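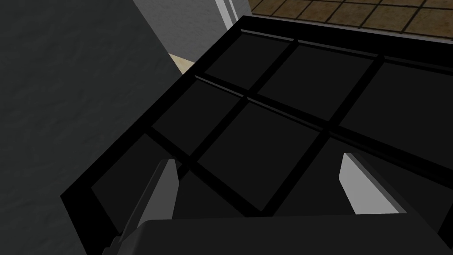 Rallik - the watch-along card game for reality TV fans

Party games / Reality TV night

If your group chat goes off like a firework every time a reunion special airs, Rallik is going to feel very familiar. It's a prediction game you play while the show is on, made by Tatilon, and it works with dating shows, housemate shows, celebrity family shows, pretty much anything where people fall out over dinner and then talk about it on a sofa.

Everyone gets a hand of cards before the opening titles. Each card has something that might happen: a walk-out, an ex turning up, a "no offence but", a social media post read aloud in a shaky voice. When yours happens you slap it down and shout. First to get rid of the lot wins the episode, and ties go to whoever called theirs louder (house rules vary, and ours are terrible).

Mohandas Chettiar wrote the cards, and he has clearly watched a frightening amount of this stuff. The "apology that is really an announcement" card got a round of applause at our table! Raimonds Lūse did the drawings, all big hair and bigger sunglasses, and no real celebrities appear on them, so the set won't date when somebody's engagement does.
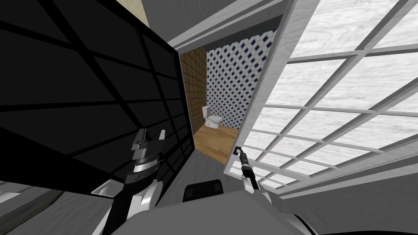 Dark panel to the left, white-framed window to the right.

What's in the box
107 cards, a scoring pad, a short rules sheet
Players: 2 to 10
Ages: 16 and up
Time: one episode, adverts included

The cards are thick with a matt finish and have stood up well to crisps. With two players it's more of a quiet duel, still fun, but we like it best with six or seven and a double bill. You can leave out the break-up cards for competition shows - the rules sheet has a list of which ones to pull.

The Kütt add-on brings in weddings and holiday specials and shuffles straight into the main deck. It came out in February and is sold separately.

You may also like
Kütt: weddings and holiday specials add-on
Skotdale: the soap opera quiz
Spare scoring pads for Rallik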